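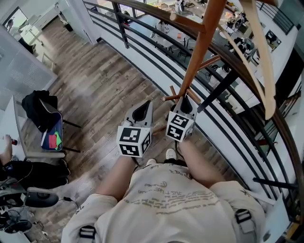 Posted Sep 15, 2018 by the landing group, Small Furniture Project, Truso Building (upper floor)

Coats on the landing – final report

Right. Final version, replaces the draft from before the summer, which had the wrong measurements in it. If you've printed the draft please bin it.

What the project was

The brief from the course was to take one piece of furniture already in the building and make it work better where it is. No new furniture. Small budget, everyday tools, and anything we did had to be undone in an afternoon if the building people didn't like it. Other groups went for chairs mostly. One did the shelves in the print room. We took the coat stand at the top of the stairs.

Why the coat stand. Everybody passes it and hardly anyone uses it properly. Coats end up over the handrail instead, or on chair backs in the glass rooms, or in a heap on the floor in wet weather. The handrail is the real problem – there's a drop on the other side of it and people are sitting at desks down there. In March a scarf went over. Then a glove. Then somebody's whole coat, which landed on a desk and knocked a drink into a keyboard. After that it got taken a bit more seriously.

The stand

Wood, tall, reddish-brown pole. The pegs are round dowels and they stick out at different heights and in different directions, so it looks a bit like a young tree. There is also a long curved piece in a much paler wood, coming off the top and sweeping out to one side. Nice shape. We argued for a whole session about whether it is meant to hold anything or is just there to look at. The label is long gone. One of us is sure it is a Maeng, from the curve, and the shop we emailed said could be, could also be a copy. So we leave that open.

Things we noticed just from using it for a week:

The upper pegs are too high for some people. They get hats and nothing else.
The lower pegs get everything. Bags as well, which is what pulls it over.
The pale curve gets coats on hangers, when there are hangers, and they slide down to the end of it.
Nothing on it is the right size for a bag handle. Bags go on anyway.

How heavy it gets was the big surprise. We weighed one wet winter coat with a full pocket and then a rucksack with a laptop, and the rucksack was so much worse that we stopped weighing coats.

Where it stands

Upper landing, wooden floor. The railing is dark metal with upright bars and it curves, with a brown wooden handrail along the top. It is a lovely railing and it makes everything difficult. You can't push anything flat against a curve. Put the stand close in and one side touches and the other side has a gap that umbrellas go into. Pull it out and it's in the way of people coming along with trays.

Next to it are the frosted glass rooms. Most of the coats belong to people in those rooms, so distance matters a lot. We tried the stand at the far end for a few days and it was basically empty the whole time while the chairs in the rooms filled up. Lesson one, if we're doing lessons: folk will walk a very short way to hang up a coat and after that they give up.

We drew three positions.

Position A, close in to the railing, beside the doorway. Handy. Bad for the drop.
Position B, along the wall by the stairs. Safe, nobody used it.
Position C, near the doorway but pulled out from the railing by the length of an arm. Safe enough. In the way at lunch.

A was the one everybody prefered when we asked them. So the project turned into how to make A safe, which wasn't what we'd planned and cost us a lot of time.

What we did

First, the counting. Counting was sort of the point of this bit, so here it is. At the busiest time we found 11 coats in the area, and only four of them were on the stand. The rest were on the handrail or on chairs. We did this over 5 days, same time each day, and the busiest day was the one above. Full sheet is in the appendix that goes in with the paper copy.

Second, pegs. We wanted to move the pegs lower. Couldn't. They are glued in, tight, and we weren't allowed to drill. Thought about adding clip-on hooks from Wokis, the sort with the rubber inside. Bought one pack. They hold well on a flat edge and spin round on a pole, so no use. They're on the kitchen shelves now doing tea towels.

Third, weight at the bottom. The stand is top heavy as soon as it has two coats on the same side. We tried a disc cut from an old shelf, set over the foot, 40 mm thick. It helps. It also sticks out and catches toes. We rounded the edge off and painted it and it still catches toes, only more gently. Needs another go with something thinner and denser. Steel would be right but the workshop steel was all spoken for by then.

Fourth, a tie. Plain idea, a soft strap from the pole to the nearest upright of the railing, so that if it goes it can't go far. Tested with bags on, on purpose, with someone standing downstairs to keep the area clear. It held each time. The knot slipped once and after that we changed the knot, see drawings. Trorkico do a ready-made furniture strap for bookcases and we'd buy that if we did this again, the knot is fiddly and depends who ties it.
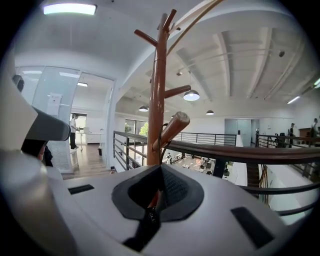
The doorway side turned out to be the side people reach from, nearly always. They come out of the room with one arm already in a sleeve. So the peg that points towards the door is the one that wears, and the ones pointing out over the railing are the ones you really don't want a coat on, as that's the side it falls. Turning the stand a quarter turn fixed more than anything we built. It took a minute. We are slightly embarrassed about how late we thought of it.

Tried a few ways round before settling. With the big curve towards the stairs people ducked. With it towards the rooms it was over the doorway side and got in people's faces. Along the line of the railing is best, it follows the curve of the rail more or less and takes up no walking space. Looks good too, from downstairs especially. Two people at the desks on the lower floor said they'd only just noticed there was a coat stand up there.

Asking people

We asked everyone who'd answer. Mostly in the corridor, mostly in a rush. Some of what came back, tidied up a bit:

"I don't trust it so I use my chair."
"Could it have a place for wet umbrellas."
"Why not just hooks on the wall." (The walls up here are mostly glass. We did say.)
"The top ones are for tall people only."
"I like it, please don't paint it."
"It used to be in the entrance and it was fine there."

The last one is true, we checked. It came up to the landing when the entrance was redone. Downstairs it had a corner to stand in and a mat for drips. Up here no corner and no mat. A lot of what's wrong with it is really what's wrong with the spot, and we could have said that in the first week if we'd asked who moved it.

The umbrella idea we liked. No time. A tray with a lip would do, on the inside, away from the railing. The wood floor already has pale rings on it where drips have been.

What went wrong

Measurements. We measured the railing as if it was straight, then cut a template off that, then the template didn't fit, obviously. Half a day gone. Second template was done with newspaper pushed against the bars and a pencil, much better, should have been the first.

We left the write up until the end of summer. Some notes are missing from the Position B week. What's in the table for B is from memory of two of us and we agreed on it but still.

Also the budget sheet shows the hooks twice. It was one pack, the second line is a typing mistake and we'd sent it before anyone spotted it. Sorry.

No sketches of the pegs from above. You need them really to understand the quarter turn. There is a small plan on the back page of the paper copy, with the pegs as lines and an arrow for the doorway.

After the change

Position A, quarter turn, strap on, disc at the foot. We went back and counted again the same way, but in warm weather, so it isn't a fair test and we're not going to pretend with a graph. Fewer coats altogether. What there was went on the stand mostly. Bags still on the handrail now and then. One jacket on a door handle, which was a new one.

A proper recount needs doing in cold wet weather. If next year's group wants it they can have our sheets, the newspaper template (rolled up behind the paper cupboard, please don't recyle it) and what's left of the strap.

Still to do

Thinner foot.
Tray for umbrellas.
Small sign saying which side to hang on. We wrote one, it was too long, nobody reads three lines with a coat in their hand.
Ask the building people if the strap can stay. They've said yes by email until the end of term and want to look at the knot.
Find out about the maker. If anyone has the same stand with the label still on the foot, leave a note in the project tray on the upper floor.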